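Sat, Mar 26, 2022

Levelling screens on an uneven floor

I spent most of February getting a run of freestanding partition screens to stand straight in the back half of the workshop, and several people have asked which feet I used and how I set them. These are my notes, tidied up a little.

The floor

The slab falls towards the old drain. Over the length of the run the drop is enough to see with the naked eye once a straight panel is stood against it, although walking across the room you would never notice. I checked it with a long spirit level and a set of packers, then again with a water level made from clear tube, and the two agreed well enough to carry on.

I marked the floor in chalk every 600 mm and wrote the packer height beside each mark. This takes an evening and saves a good deal of lifting later. The high point was not where I had assumed. I had planned to start at the door, and if I had done so, every foot further in would have needed winding down below its lowest setting.

Start at the highest point of the floor. Set that foot almost fully in, leaving a few turns for later, and bring everything else up to it.

The feet

I tried two sorts. The Flullix feet have a wide pad and a coarse thread. They go up and down quickly and they hold their setting, but one full turn moves the panel too far for fine work, and I found myself going back and forth over the same quarter turn. The Calier feet have a finer thread and a smaller pad. They are slow to wind but they stop where you want them. They also cost more, and the lock nut is an awkward size that sits between the two spanners I own.

In the end I used Flullix on the long straight part and Calier at the corners, where an error in height shows as a tapered gap between two panels. Mixing them has caused no trouble so far. The pads are different heights, so the starting settings have to be worked out separately for each.

Whichever you buy, put the lock nut on before fitting the foot. I forgot this on the first post and had to take the whole thing apart again.

Order of work

Stand the corner first and get it upright in both directions before adding anything to it. Fix the next panel loosely, level it along the top edge, then tighten from the bottom up. Tightening from the top pulls the lower edge away from its neighbour. I have no good explanation for this beyond the fixings being a loose fit in their holes.

Check the corner again after every second panel. Mine moved twice. The first time it was a foot settling into a soft patch of floor paint, and I scraped the paint back to the concrete. The second time I had leaned a ladder on it.

Leave the whole run alone overnight before the final adjustment. I changed 5 feet out of the full set the next morning, none of them by more than a turn.

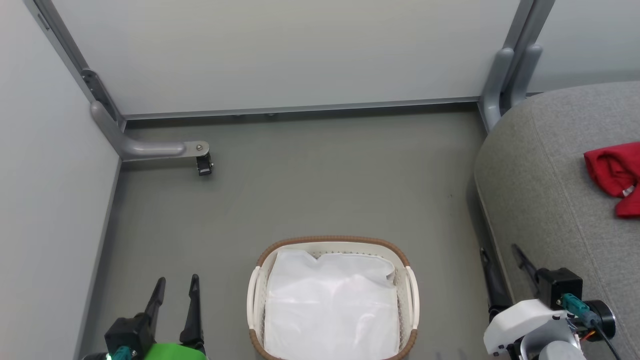
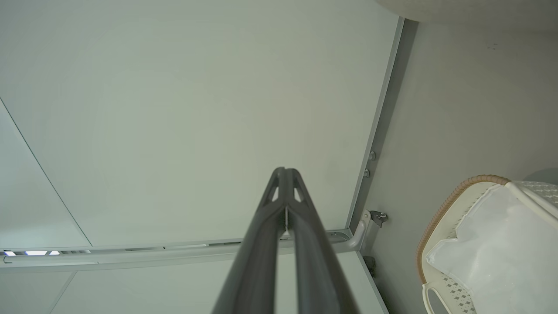
Pale panels in both.

Noise

The screens were sold to me partly on the claim that they would make the room quieter. I measured at the bench with the extractor running, before and after, and the difference was too small for my meter to show. Hanging an old curtain behind the extractor did more. Anyone buying screens for sound alone should look at the heavier Nair panels, which I have not tried.

Still to do

The joint nearest the window needs a cover strip. Ukano sell one in 200 cm lengths, which would leave me a short piece to fill at the top, so I may cut my own from scrap. I also want to recheck the levels in the summer, when the slab has warmed up, and will add the readings to the bottom of this post.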